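Cleaning and Reseating a Microwave Turntable

Applies to small countertop models with two dial controls, one for power and one for the timer.
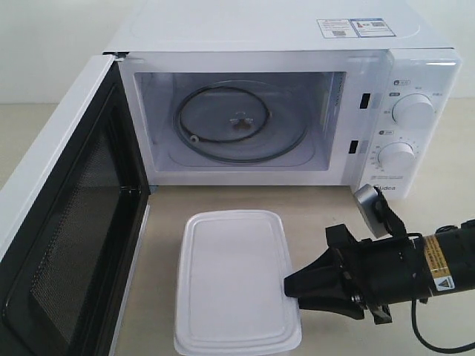

A turntable that rattles, stalls or stops partway around is usually dirty or badly seated. Both faults can be corrected without tools and without removing any panels.

You will need:
Dish soap
A soft sponge
Two microfiber cloths
White vinegar

Before starting

Turn the timer to zero and unplug the oven. If it has been used recently, wait until the plate is cool to the touch. Cold water on a hot glass plate can crack it.

Removing the parts

1. Open the door fully and lift the glass plate straight up with both hands.
2. Take out the roller ring.
3. Check the coupler in the center of the floor. On most models it pulls off the drive shaft by hand. If it resists, leave it in place and clean around it.

Cleaning

4. Wash the plate and ring in warm soapy water. Turn each roller on the ring with a finger. Hair and dried food collect at the axles and are the usual cause of a scraping noise.
5. Mix 4 parts water to 1 part vinegar. Dampen a cloth, wring it out and wipe the cavity floor, paying attention to the track where the rollers run. Do not pour or spray liquid near the shaft opening.
6. Wipe the waveguide cover on the side wall lightly. Do not scrub or remove it. If it is burned or torn, stop using the oven until the cover is replaced.
7. Wipe the door mesh panel and the front rim of the cavity with a clean damp cloth. Keep water out of the latch slots.
8. Dry everything.

Reassembly

9. Refit the coupler if it was removed.
10. Set the ring in its track, then lower the plate so that its underside engages the lobes of the coupler. Turn it gently by hand. A seated plate sits level and does not slide sideways.
11. Plug in the oven, place a cup of water on the plate and run it for one minute. The plate should turn steadily in either direction.

Repeat every 5 weeks under normal use.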